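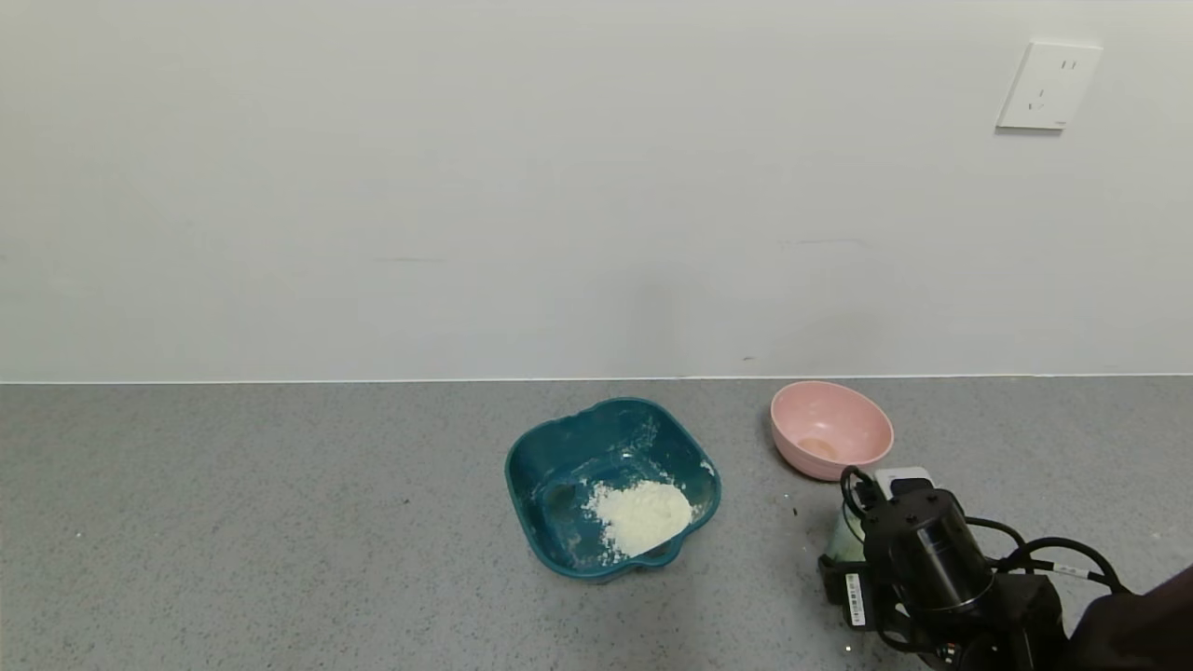 Sunday at the Lirnora Open Kitchens

I had been meaning to go to the Lirnora open day for ages, and this year I finally did it! The test kitchens take up most of a long brick building behind the old Ekari feed store, and once a year they let the public wander through in the morning. Parking is across the road. Get there before ten if you can, as the little lot fills up and the next one is a fair walk.

You start in the front hall, where they had their recipe archive out on tables. The archive holds 3480 cards, many of them typed, and you could pull out any drawer you liked. I lost a good half hour in the quick breads (so many versions of the same banana loaf, each with somebody's notes in the margin). I copied out a ginger cake called Tessier Gingerbread that uses cold coffee in place of milk, and I can't wait to try it.

Then on to the baking rooms, which is what I really came for. I had pictured big steel mixers and racks of trays, and there are some of those at the back, but the part I loved was home-sized. Gray speckled counter, plain wall, an outlet like the one by my toaster, and a dark teal plastic bowl with squarish corners and what looked like flour in it. I want that bowl. Flour had dusted its sides the way it always does at my house, and a pink bowl stood next to it with just a smear left in the bottom. It felt like walking into a friend's kitchen halfway through a batch. 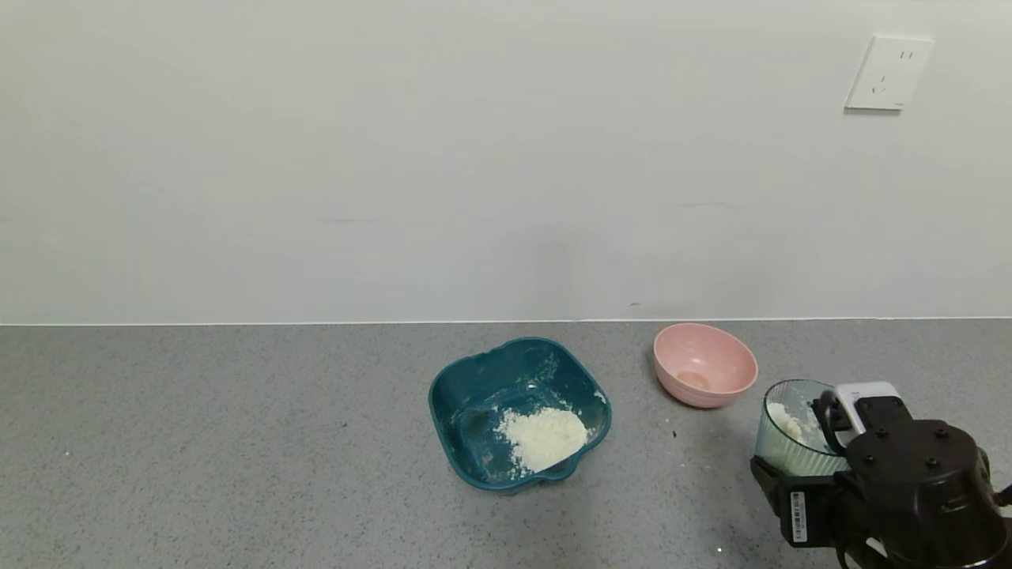 My own baking is very much the "dump it in and hope" kind, so I picked up a lot from the handout they give you at the door. It suggests weighing flour whenever you can, and if you only have cups, spooning it in lightly and leveling it off with a knife. I tried both ways when I got home and the difference was bigger than I would have guessed — no wonder my biscuits have been so dry.

The tasting table was in the last room. You get 2 tickets with your entry, and I spent mine on a corn muffin and a square of plain yellow cake. The muffin was wonderful, crumbly and not too sweet. I would have happily bought more tickets, but the line by then went out past the coat rack.

On the way out I stopped at the Kisitz stand for coffee and a bag of rye flour. They close at noon, so don't leave it too late like I almost did. Wear flat shoes too, the floors are hard and there are only a few benches in the hall.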